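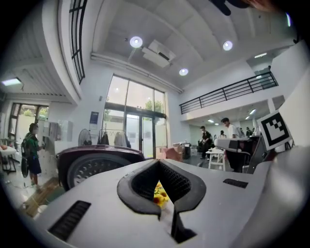
October, workshop notes, car 4

Started 7:40. Car back from the Honurside round on the late truck, nothing unloaded until this morning. Emerson drove the second race and his sheet says a push in the slow corners from mid-distance on, brakes fine, slight vibration over the top of fifth gear. Waraporn had no complaints from the first race apart from the seat insert, which she wants trimmed on the left shoulder.

Front end first. Both uprights off, bearings checked. Left is good. Right has play I can feel by hand, so it gets replaced and the old one goes in the scrap bin, not back on the shelf. Please, whoever tidied the shelf last time, mark the used ones.

Toe was out on the right front. Steering arm is straight against the jig, so I think the tie rod lock nut moved. The paint mark on it had a gap. That would fit with the push Emerson wrote down, though I would expect him to feel it on the straight too. Will ask him. New nut fitted, new paint mark.

Chassis log now reads 2172 km since the rebuild. Gearbox is due out before the next event whatever happens. Oil drained, a bit of fine gray paste on the magnet, no flakes. Kept a sample in a jar with the car number on the lid.

Vibration: balanced all the wheels from the second race set. One rear was out, the others within limits. Driveshafts look fine, boots not split. I'm not convinced the wheel explains it. If it's still there at the test, swap the left driveshaft before touching anything else.

Brakes: front discs have heat marks but no cracks. Pads have one more race in them, keeping them for practice. Bled all round with the Sosska fluid from the sealed can.

Splitter scraped through at the front edge. Coutinho can do a repair but not before the test, so we run the spare. The spare's mounting holes don't line up with the new brackets. Opened up 2 of them with a file and they fit now. Write this on the drawing.

Ballast: scales say we need less than last time. Took one plate out of the passenger footwell and bolts torqued again after.

Data: lap file 131 stops halfway through the lap. The ones either side are complete. Logger plug had a bent pin, straightened it, pulled on the loom with the engine running and it stayed connected.

Still to do:
Seat insert, with Waraporn in the car
Gearbox out
Order right front bearing and a spare, Pranetti are quicker than the usual place
Corner weights again once the gearbox is back in

Stopped 6:15. Car is on stands, battery disconnected, hood is off and leaning by the tire rack.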